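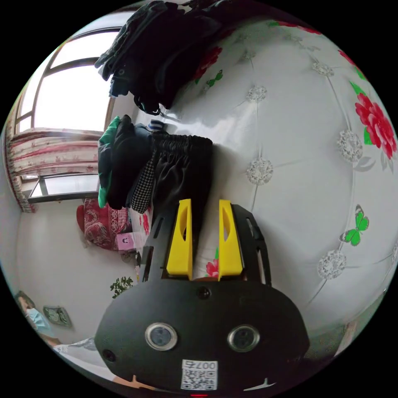

When a company asks me how much to pay for a robot, I answer with another question: how much did you keep for the small things? Usually the answer is nothing, and I think this is the main mistake in our budgets.

At Wiltier we planned our equipment for June in the usual way. The arm from Dralto was the first line, and it took 80 percent of the money. Hand-held grippers were far down the page, at 1510 dollars each, with spare fingers not written at all. My colleague Bernadette Gilbert wanted to buy two grippers and wait. I wanted 5, and I still believe I was right.

A gripper that a person carries can go into a bedroom and work among clothes and blankets. Our arm stands in one room in Vommont and sees one table. If the purpose is to learn how work is done in homes, the money must go where the homes are.

Shahab Rahimi, who keeps our accounts, does not agree with me fully. He says small devices are lost easily and each one needs stickers, cables, charging and repair hours. This is true. In his table these costs add 39 percent to the price of every gripper. But he could calculate them before we signed, and for the arm we learned the service price only after delivery.

So my opinion is simple. Write the spare parts and the hours of people first, then the small tools, and look at the arm with the money that is left. Maybe it must wait until next year. Ours could have waited.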